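Washing and looking after cloth shopping bags

Posted April 26, 2019 in Laundry

I counted up my cloth bags last month because I was meant to be writing this page, and there were 16 of them on the hook behind the kitchen door, under a raincoat. A few I'd bought, most had come free with something or other, and I couldn't have told you when any of them had last seen the inside of a washing machine. One had half an onion skin and a bus ticket stuck to the bottom seam. So, bags!

The first thing is to turn them inside out and shake them over the bin (or out of the back door if the neighbours aren't looking). Crumbs collect in the corners, and if you wash them in they turn into a sort of grey paste that dries hard. An old toothbrush gets the corners clean in no time. My friend Els Aerts uses the crevice nozzle on her vacuum, and hers are cleaner than mine, so make of that what you will.

Plain unprinted cotton can go in at 40 with the tea towels. I don't go hotter unless raw chicken has leaked, and then I do that one bag at 60 and accept that it may come out a size smaller. Cotton canvas shrinks, and it shrinks more in length than in width, at least in my machine. I had a lovely deep one from the market in Curnau that used to take two baguettes standing up and now takes one and a bit.

Printed bags are fussier. The thick rubbery sort of print cracks if it's washed hot and peels if it's ironed, so I wash those at 30, inside out, with liquid and no softener. If there's a big block of colour, do it alone the first time or with things you don't care about. I once put a navy one in with Karlijn's school shirts and we had pale blue collars until June.
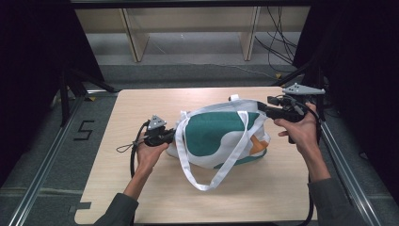
White tote with a green print and a long strap, still creased.

Straps are the part that gives most trouble. A long one will wrap itself around everything else in the drum and come out like rope, with somebody's sock in the middle. I tie mine in a loose knot close to the bag before it goes in, or if I'm doing several I put each one in a pillowcase. Check the stitching where the strap joins while you're at it. If you can see a gap, mend it before you wash, as the spin will finish off a seam that was only thinking about going. A square of stitching with a cross through it is the strongest, and it takes five minutes by hand with doubled thread.

For stains I keep things simple:

Grease: a drop of washing-up liquid rubbed in dry, left for half an hour, then washed as usual.

Tomato or curry: cold water from the back of the cloth, then a day on the line if there's any sun. Sunlight does wonders on turmeric.

Biro: dab with surgical spirit on cotton wool, with kitchen paper behind. Keep well away from any print.

Musty smell: soak in 1,000 ml of cool water with 252 ml of white vinegar. (Yes, 252. My jug has a chipped line and that's what it comes to on the scales, a quarter of a litre is fine.) An hour will do it, then rinse.

Please don't tumble dry them. Pull the bag into shape while it's damp, smooth the side seams with your hands and peg it by the bottom hem so the handles hang down. Pegging by the handles stretches them and leaves little bite marks. If you like them ironed, do it slightly damp and from the inside, and go round any print. I iron perhaps two a year, when I'm giving somebody a present in one.

The insulated sort with the silvery lining shouldn't go in the machine at all. Wipe it out with warm soapy water, get right into the folds, and leave it open overnight.

Storage is where I fall down. Kamil Zeman from my allotment folds his in thirds and rolls them so they stand up in a shoebox, and he can find the one he wants. I tried it and it lasted nine days. What has worked is keeping three by the front door and one in the coat I wear most, and the rest in a drawer where they can't breed. Anything past mending gets cut up for dusters, and the straps make very good ties for tomato plants.

Next time: getting candle wax out of a tablecloth, which Magdy Kettani has been asking me for since Christmas.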